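Toy Storage Should Have No Lid

Product sheets for children's storage tend to lead with the lid: soft-close, stackable, latched. The Uris range sells the same 30 liter chest with and without one, and the lidded version costs more. I think the cheaper version is the better piece of equipment, and that most lids in a playroom should be taken off and put in the attic.

The case is mechanical. Putting an object into an open box is one movement. With a lid it becomes three: lift, hold, release. A small child has two hands, and one of them is now occupied by the lid. Anything that needs both hands goes on the floor first, and much of it stays there. The lid also becomes a shelf. Once a puzzle is left on top, the box is closed for the rest of the day.

The usual objection is dust. In a room used daily, the contents turn over faster than dust settles. The second objection is appearance, and I grant it. An open box shows what is in it. That is also its main function, as a child who can see the star does not need to empty the box to find it.

Depth matters more than the lid does. The Wallin crate is 303 mm deep, and anything small sinks to the bottom and is forgotten until the crate is tipped out. A shallow box holds less and has to be sorted more often. I consider that an acceptable cost.

Play food is a separate problem. Pallton and Plironik both supply it with a fitted tray, with a molded recess for each piece. The recesses are accurate, and they turn clearing up into a matching test at the end of the day, when patience is lowest. A plain plate does the same work. Food goes on the plate, the plate goes at the back of the table beside the box, and the front half is free for the next activity. A set of 72 pieces will not fit on a plate, which I count as an argument against sets of 72 pieces.

The arrangement I would defend is an open wooden box at the rear left with the toys in it, and a round plate to its right for the food.

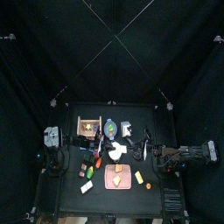
Labels and Color Coding

Labels help adults. For a child who cannot read yet, the contents of an open box are the label, and a printed one adds nothing. Color coding fails for a different reason: toys come in every color, and the child will sort by the toy.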